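Accueil | Numéros | Auteurs | Recherche

Mai
Su-bin Do, Hammad Khattak, Sioned Foulkes

3.2. Éclairage des postes et gêne visuelle

L'enquête a été menée dans neuf ateliers de conditionnement, dont celui de Clamedley, et auprès de 112 opérateurs qui travaillent debout devant un plan horizontal. Chaque opérateur a rempli une fiche courte à la fin de sa pause de 10 minutes. Nous avons obtenu ainsi 1 742 fiches exploitables. Les fiches sans heure ont été écartées.

La gêne déclarée est liée faiblement à l'éclairement moyen du poste. Elle augmente en revanche avec la brillance du revêtement, surtout quand le luminaire se trouve dans l'axe du regard. Un revêtement foncé ne protège pas de cet effet : s'il est lisse, il renvoie l'image de la source presque sans la diffuser. Les ombres portées forment une deuxième catégorie de plaintes, que nous avons codée séparément (figure 4).

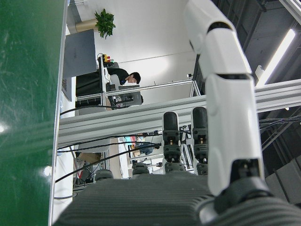
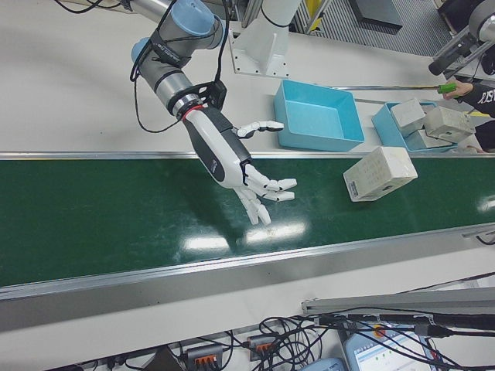 Figure 4. Reflets blancs sur une surface verte brillante (première vue) ; ombre portée d'une main robotique sur un tapis vert foncé (seconde vue).

Les deux catégories apparaissent rarement sur la même fiche. Les opérateurs du soir signalent davantage les reflets, ceux du matin les ombres, ce que nous attribuons à la part de lumière du jour dans les ateliers qui possèdent des fenêtres hautes. Kramer et Albers (communication personnelle) ont trouvé une répartition semblable chez Prodier, avec une grille de codage un peu différente de la nôtre.

Il faut noter que le mot « éblouissement » n'a pas été compris de la même manière par tous. À Clamedley, plusieurs personnes l'ont employé pour une simple fatigue des yeux. Ces réponses ont été gardées dans l'analyse, mais elles sont discutées à part dans la section 4.

Contact | © Les auteurs | Haut de page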